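How to Oil a Wooden Cutting Board or Work Board

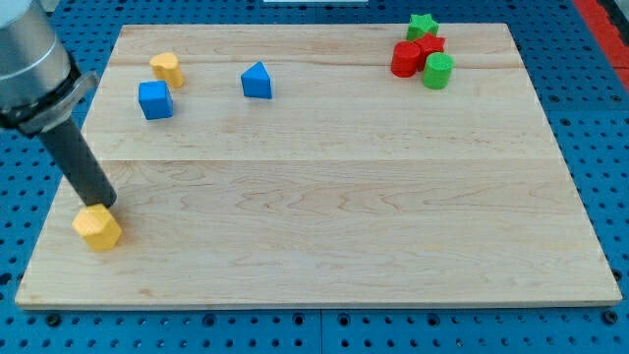

A wooden board that is used often will become dry and gray after some months, and then small cracks can come. The good news is that oil is cheap and the work is easy, also for a person who never did it before. I learned it when I bought an old kitchen table from 1922 and had to save the top, and since then I use the same method for all flat wood in my home. The method is the same for a small bread board and for a large rectangular one, like the wooden board lying on the blue pegboard, but the large one needs more oil and more patience. Please read all the steps one time before you start.

What you need

- Food-safe mineral oil, one bottle of 300 ml. I use the one from Litier, but any oil sold for cutting boards is fine.
- Sandpaper, number 120 and number 220.
- Two cotton cloths without loose threads. An old T-shirt is very good.
- Dish soap, a soft brush and warm water.
- Four small blocks or jar lids, so the board can stand above the table.

Do not use olive oil or sunflower oil. They can become sticky and smell bad after some weeks. I made this mistake with my first board and had to sand everything again.

Step 1. Wash the board

Wash both sides with warm water and a little soap. Brush in the direction of the grain. Do not leave the board in the sink, because wood which drinks too much water will bend. If the board smells of onion or garlic, rub it with half a lemon and coarse salt, wait five minutes, and rinse.

Step 2. Let it dry completely

Stand the board on its long edge, with air on both sides. I wait one full day, and in winter I wait two. Do not put it near the oven or on a radiator. If you oil a board that is still wet inside, the oil cannot go deep and you will see cloudy spots later.

Step 3. Sand it

Start with the 120 paper if there are deep knife marks. If the surface is only a little rough, you can go directly to 220. Always sand with the grain and press lightly. Round the edges a little too, it is nicer for the hands.

Now comes a step that many people forget. Wipe the board with a damp cloth and let it dry for one hour. The small fibers will stand up and the surface will feel rough again. Sand them away with the 220 paper, very softly. After this the board stays smooth also when you wash it.

Remove all the dust with a dry cloth before you open the oil.

Step 4. Put on the first oil

Put the board on the four blocks. Pour a little oil in the middle, a spot as big as a coin, and spread it with the cloth in small circles. Add more when the cloth starts to feel dry. Do the top, then the edges, then turn the board and do the bottom. The ends, where the grain is cut across, drink the most - give them oil two or three times.

You must oil both sides. If only one side gets oil, the board can curve.

Step 5. Wait and wipe

Leave it for 6 hours, or for the night. Then wipe away what is still wet on the surface. If you find dry places, this is normal, they only need more.

Step 6. Repeat

A new or very dry board needs three or four coats. You can stop when the oil stays on top and the color is the same everywhere. Wait one more day before you cut food on it.

How often should I do it?

In my kitchen, once a month in winter and every second month in summer. There is a simple test: let some drops of water fall on the board. If they stay round, you can wait. If they go flat and make a dark spot, it is time for oil.

Can I use wax?

Yes, after the last coat of oil. I use the Virka board wax, a thin layer, and polish it after twenty minutes. It makes the surface less thirsty but you still need the oil under it.

My board is already curved. Is it lost?

Maybe not. Put the hollow side down on a slightly damp towel for one night, then dry it flat with something heavy on top. With a small curve this often helps. With a crack that goes through the whole board, I would use it for plants.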